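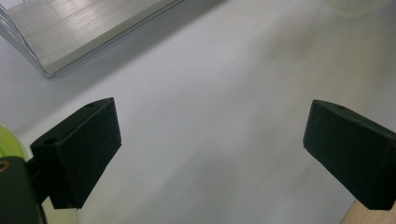
1/ Equipment budget for the gripper bench is due to purchasing. Been putting it off since the holidays. Doing it out loud here so I can't put it off again. January 23, 2025, coffee number three, go

2/ What we do, short version: hand-held grippers, a white table, trays and baskets and stuff to move between them. People do the motions by hand, we record, the arms learn from it later. The arms are NOT in this budget. Different pot of money, different headache

3/ So this thread is only the hand-held side. Grippers, finger pads, tabletops, things to pick up, things to put them in. The boring list. The boring list is where we went over last year

4/ Grippers first. Quote from Grurari is $800 a unit. Quote from Driltis is lower per unit but the pads are "sold seperately" and the mount is their own shape, so once you're in you're in

5/ I don't love that. Asked Driltis if a third-party pad fits. Got a brochure back. Asked again. Got the same brochure

6/ Grurari takes a plain block pad on two screws. We can cut our own in a pinch. That's worth a chunk of the price difference to me, and I'm writing it in the justification box in those words

7/ How many though. I asked for 12 last time and got talked down, then we rented the rest for most of the summer. Rental came to more than buying. I have the invoices. They're going in as an attachment

8/ Asking for 12 again. If they cut it I want it in writing that the rentals come out of somebody else's line

9/ Pads. Ok. This is the one I got badly wrong

10/ I budgeted pads like they were part of the tool. They're not, they're like brake pads or printer ink. Edges go first, then the face gets scuffed, then chips, then you've got fuzzy bits hanging off and your grip is different from what it was in the fall and you're wondering why the numbers drifted
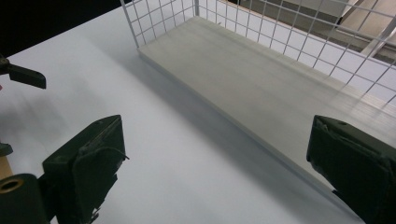 11/ Pads like the left one there go on the replace list. Scuffed face, rough along the bottom, a frayed strand up at the corner. We'd all been walking past pads in that state and calling them fine

12/ New rule for the plan: pads get looked at every Monday and the date goes in the log. Swap both sides together. One fresh and one worn is worse than two worn ones imo, but I'd take arguments on that

13/ Price is $30 a pair from Overgaard, less if you take a box. Shipping is the killer, so one order for the whole year and a shelf to put them on

14/ (need to budget the shelf)

15/ Also pads in different finishes. We've got soft velvety black ones and a dark green kind floating around. Purchasing wants one part number. I want two until we've compared them properly. Splitting the order, will fight about it in April

16/ Tabletops. Everyone laughs at this line. White matte surface, plain, replaceable. It gets specks on it. It gets marked. You wipe it and wipe it and at some point you just want a new one

17/ Last year it was listed under "misc". Misc got cut in half because misc always gets cut in half. Giving it a real name this year: Work Surface, Replaceable. Look at that. Looks expensive already

18/ Containers. Metal tray with the wire rail, white wire mesh baskets, some clear plastic. $215 for the whole set of containers per station, including a spare of whichever one gets dented

19/ Why not cheaper ones: the shiny tray is annoying ON PURPOSE. It throws reflections all over. If the arms are ever going to work in somebody's kitchen they have to have met a shiny tray. Same with mesh, you see right through it to whatever's behind. Keep both

20/ What I'm cutting: the wood inserts. Nice idea, we used them maybe a week, they live in a drawer now. Sorry to whoever's idea it was (mine)

21/ Lighting. Overhead only right now. Kumitz quoted us a panel kit with a dimmer, and I went back and forth on it all morning. Putting it in as optional. If they say no we keep the ceiling lights and move on

22/ Question I keep getting from finance is "how long does a gripper last". And I don't know what to tell them, because which part? The body seems to go on and on. Screws back out. Cables go at the bend. Pads you know about already

23/ So I broke the line in two. Body: capital, replace on failure. Wear parts: operating, every year, forever. Should have done it that way from the start, approvals are completely diffrent for the two and the small one goes through in a day

24/ If you're setting up one of these benches and take one thing from the thread, take that. Get the wear parts out of the capital request

25/ Spares. One full gripper in the cupboard, bagged, not to be touched. Last spring the spare quietly became a regular and then when one died there wasn't a spare. So it gets a label this time. Big label

26/ People hours. Not equipment, I know, but swapping pads and wiping down and resetting the table between takes is real time, and if you buy more grippers without more hours they just sit. Put a note in. They'll ignore the note

27/ Tried to work out cost per hour of usable recording and gave up. Depends on who's at the table, depends on the task. Trays go fast. Mesh baskets don't, you catch a finger on the rim and start over

28/ Delivery dates. Grurari says end of April if the PO is in soon. Overgaard ships pads whenever. Driltis won't commit. That sort of decides it

29/ Almost forgot: training units. New people are rough on the tools in their first week, and that's fine, that's how you learn how wide to open and where to come in from. Give them the older pads. Don't log that data. No extra cost, just needs somebody to keep the two boxes apart

30/ And a thing I want to try before signing: same motion, same tray, both pad finishes, jaws wide, come in slow over the bare table. If there's no difference anyone can measure then purchasing gets their single part number and I'll be gracious about it

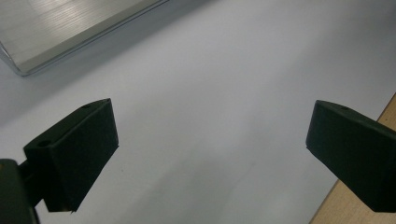
Rizwan Bangash: Did you price a service contract for the 12, or are you fixing them in house? We skipped it and regretted it by the second quarter.

31/ Rizwan good question. Priced it, in house wins for now. It covers the body and not pads or cables, so it covers the part that doesn't break. Would change my mind if they threw in cables. Asking them tomorrow

32/ What did yours die of? If it's the electronics I'll rethink

Rizwan Bangash: Connectors, mostly. Then a six week wait for the part.

33/ Ok connectors. Adding a line for connectors. And the wait is the real cost there, isn't it, the part itself is pocket change. Buying a handful up front

34/ Naima Farouk in the DMs asking if she can have the spreadsheet. Yes, once I take out the column where I swear at Driltis

35/ She also says to put freight and import on its own row or somebody will decide it was padding. Done. Had it mixed in with pads, which made the pads look terrible

36/ She's doing the same thing for a smaller bench and wants to know if one station is worth it at all. I think so? One gripper, one set of containers, a fat bag of pads. You find out what you got wrong for cheap. Then do the big request with real numbers

37/ The one thing I wouldn't do at that size is lock into someone's own mount. See post 4, see post 5, see the brochure

38/ Where it landed: 12 grippers from Grurari, pads from Overgaard in two finishes, container sets, surfaces under their own name, connectors and cables, lights from Kumitz as optional, spare in the cupboard with a label. No inserts

39/ Total is over the target. Not by a crazy amount. If I have to give something up it's the lights first, then a gripper or two. Pads stay. I'll die on the pads

40/ Form wants a "risk if not funded" sentence. I've got: "we will rent, and it will cost more, see attached." Too snippy? Leaving it in

41/ Sent. Will post what comes back from purchasing, probably with half of it crossed out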